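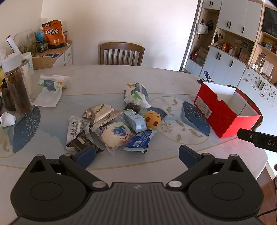

4.2 Equipment Planning and Unit Cost

The cost model in Section 4.1 treats the hand-held gripper as a single line item. In practice the purchase is split into parts with different service lives, and the split changes the result. We therefore budget for the body, the linkage, the finger pads and the attached electronics separately. The body is written off over 30 months. Linkage arms and pivot hardware are written off over half that period, and finger pads are treated as consumables.

Two suppliers were considered. Vundix sells a complete unit with a fixed finger geometry and ships replacement pads only as part of a service kit. Vastance sells the body and the fingers as separate items, at a higher entry price. For a program with fewer than three units in use, the Vundix offer is cheaper over the full write-off period. Above that number the order is reversed, as the service kit is priced per unit and cannot be shared between sites. Shipping was excluded from the comparison; both quotes were valid until December and assumed payment in advance.

The choice of work surface also enters the budget. A laboratory bench can be cleared and reset quickly but yields a narrow range of objects. Household tables are slower to prepare and carry more variation in size, stiffness and surface finish. Figure 2 gives the view from the gripper over a round table of the second type. The two fingers are open above a pile of packaged snacks, among them a foil-wrapped bar, a bun in a clear wrapper and a small carton on its side, with a soft yellow ball in the same pile. An open cardboard box stands on the right side of the table. Thin wrappers and soft items of this kind set the requirement for the pads, and we specify pad material before body type for that reason.

Pad stock is the item most often underestimated in the plans we reviewed. The Vusau site ordered 2 sets per unit and had to stop work while a further order cleared customs. The Yoo site ordered 7 sets per unit and finished with stock left over – a modest cost compared with idle operator time. Our model sets the initial order at 3 sets per unit, with a reorder triggered when the last sealed set is opened.

Three costs are easy to omit. Mounts and cables for attached devices are usually quoted apart from the gripper. Spare screws for the pivots come in sizes that local stores may not carry. Storage cases are needed wherever units travel between homes, and they should be sized with the attachments fitted.

Operator wages are not included in the unit cost and are treated in Section 4.3, together with travel time between sites and the rental of rooms.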